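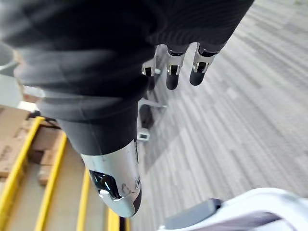 Ticket: Kalier label printer skips labels, then prints somebody else's

November 14, 2024, by the Rutherford stores desk
Last updated 3 hours ago

Status: open, though it has been closed four times

Fault as reported: The Kalier by the returns shelf feeds one or two blank labels, prints the right one, and then prints a label from a job sent the day before. The old label is always perfect. If the printer took as much trouble over today's work as it does over yesterday's we wouldn't have a ticket.

Setup: Kalier desktop label printer, wired network, jobs sent from Anix stock control on the stores PC. Labels are the small size on the wide core. The ribbon was changed in March and the old one was kept in a drawer, for sentimental reasons I assume.

First try. Turned it off and on. It printed a test label and looked very pleased with itself. Ticket closed. It was open again before the kettle had boiled.

Second try. Cleaned the gap sensor with a dry swab. Quite a lot came off, mostly paper dust and a corner of a label addressed to Luslow. Ran the calibration from the front button (hold until the light blinks twice, not once, whatever the sticker on the lid says). Blank labels stopped for the rest of the shift. Yesterday's labels carried on. Ticket closed by someone who had only read the first half of it.

Third try. Looked at the queue on the stores PC and found 150 jobs sitting there marked "sent". Anix thinks "sent" means "printed". The printer seems to think "sent" means "whenever". Cleared the lot, restarted the print spooler, sent a batch of 100 as a test. It printed all of them in order with no strays. I went to lunch a happy person.

After lunch it printed a shelf label for a type of hinge we stopped stocking.

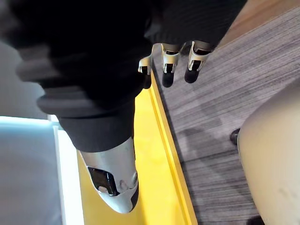

Yellow table edge, grey wood-grain floor.

Fourth try. This is where I should have begun. There are two printers set up on the stores PC with the same name, apart from a space at the end of one of them. One goes straight to the Kalier by its network address. The other goes by way of the old shared queue on the Rutherford server, which was meant to have been switched off when we moved to Anix and has instead been quietly saving things up for us. Anix picks whichever of the two it used last. Clearing the queue on the PC does nothing to the queue on the server, so every so often the server remembers it has a job to do and sends over a hinge.

What I changed:

- Deleted the printer with the space at the end of its name.
- Paused the shared queue on the server. I haven't deleted it yet, as the permission to delete it belongs to a login that has left the company.
- Set the label template in Anix to ask for the Kalier by address.
- Turned off "reprint on error" in the Kalier's own menu, where it hides under Media for no reason I could find.

Tested with single labels, then a short batch, then a batch with the lid opened halfway through. It stopped, complained, and picked up at the right label when the lid was shut. No blanks, no hinges.

Still to do: get the shared queue removed properly, and check whether the Luslow counter has the same pair of printers set up. They have never reported it, but they also never reported the month their clock was an hour out.

If it does it again, please don't restart the printer before looking at the server queue. Restarting hides the evidence and makes the light go green, and then the ticket gets closed. Write down what the stray label says, including the small date in the corner. That date is the only thing that tells us which queue it came from.
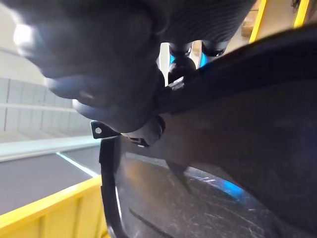 Tegan Gilchrist replied that Luslow does have both printers, space and all, and that they had been putting the stray labels in a box under the counter on the grounds that someone might want them. She has paused nothing so far and would like to know if deleting the second one will upset the address labels, which come out of a different template.

It shouldn't. Open the address template in Anix first, check which printer it names, and change it to the direct one before deleting anything. Leave the box where it is for now. I'd like the dates off those labels before it goes in the recycling.

Ticket stays open until the queue is gone.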